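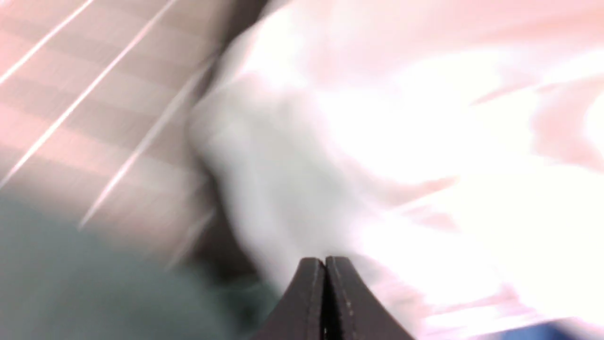
Wrist camera view: fingers closed, white cloth blurred by the motion.

How to test if a robot arm can fold your laundry

Every few months somebody asks me if a machine can already do the laundry. I usually answer with another question: which part of it? Washing and drying were solved a long time ago. Taking one shirt from a heap, finding its sleeves and making a flat packet from it is still hard, and the films on the internet do not help you to judge, as they are often cut or played faster.

In this guide I explain how to make your own test with a two-finger gripper. It is written for people who have access to an arm already and want a fair result. I prepared the method together with Jitendra Dwivedi for our group in Kusamton, and we have used it since March.

What you need

One or two arms with a gripper and a camera at the wrist
A second camera that looks at the table from higher up
A table against a wall
Clothes in different colors, of the kind you really wear
A stopwatch and a paper form

Step 1. Divide the chore

Do not write "folding" on your form. Write four lines: pick one piece from the heap, spread it, fold it, put it away. Give each line its own result, yes or no. In our first version we had only one line, and after 30 trials we knew that the robot failed often, but we could not say where.

Decide also what counts as help. In our rules, if a person touches the cloth, this line is a "no", but the trial continues. Restarting the program is written in the margin.

Step 2. Start with a corner

A corner is the smallest piece of work that still tells you something. Lay one piece of clothing with a corner folded over, open the fingers and let the gripper come to it from the side.
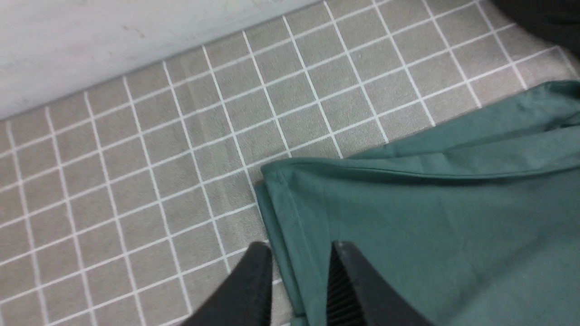 Fingers apart at the folded corner. One of them has the cloth under it.

Look at how many layers the fingers take. A person feels this with the skin and does not think about it. With a simple gripper you have only the camera and the current of the motor, and both can tell you that something is held when it is only the upper layer. Lift the corner by the width of a hand, wait for three seconds, then write down the number of layers you see.

Change the height of the approach in small steps. If the fingers come too high, they close on air, and if they come too low, they push against the table and the cloth moves away from them. Write down the height that works, and expect that it will be different for a thick sweatshirt.

Step 3. Spread the garment and check the seams

Before any fold, the garment must be flat enough to know what is what. Chiamaka Shehu, who wrote our scoring form, uses the seams as a map: collar, armhole, sleeve hem. If you can find all of them in the camera view, the line "spread" gets a yes. Small wrinkles are allowed. A hidden sleeve is not allowed. 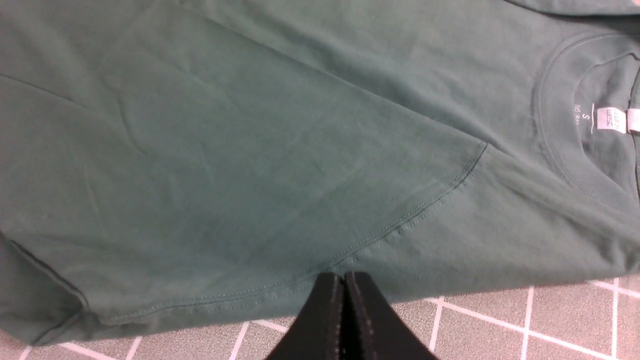
Armhole seam and part of the collar visible from the wrist, fingers near the lower edge of the shirt.

The wrist camera is good for details such as a stitched edge, but from so close it cannot show you the whole garment. Make the decision about "flat" from the upper camera. When the two cameras disagree – and this will happen – believe the upper one for the shape and the wrist one for the edge.

Step 4. Fold the sleeves, one after the other

Fold the first sleeve over the body and stop. Take a picture from above. Only then continue with the second sleeve. If you let the program run through, you will not know later which movement pulled the body out of position.

Leave the other clothes on the table behind the work. An empty table makes the test too easy, and at home the heap is always there.
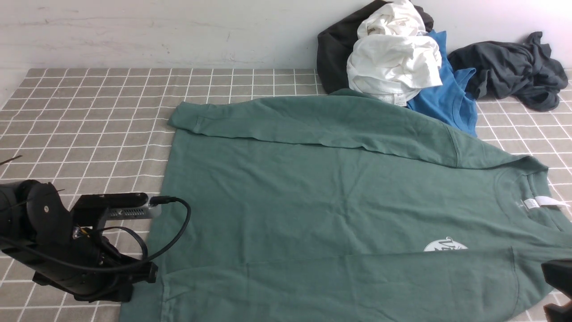 Step 5. Measure the time and read the result

Start the stopwatch when the gripper first moves and stop it when the garment is put away. Our limit is 14 minutes for one piece. This sounds very generous, and I agree, but with a shorter limit the early trials all end in the middle and you learn little from them.

Then read the form by lines and not by garments. In our table of 109 trials, the line "fold" has more yes marks than the line "spread". This was a surprise for Lutz Kohlhase, who had expected the opposite and had spent his time on the folding program. When the shirt lies well, the fold is mostly geometry. Bringing it to this state is where the trials are lost.

Common mistakes

Using only one shirt. The settings become very good for this shirt and for nothing else.
Ironing the clothes before the test.
Moving the lamp between two trials. White cloth suffers from this more than dark cloth.
Removing the bad trials because "the cable was in the way". If the cable was in the way, it belongs to the result.

So, can it do the chore?

With our rules, not yet, if the chore means a full basket and no person in the room. Single parts of it, yes, and some of them quite well. I would not buy an arm for this purpose today, but I would repeat the test with every new gripper, using the same clothes and the same form. Please keep the old forms also. We threw away our first ones and I still regret it.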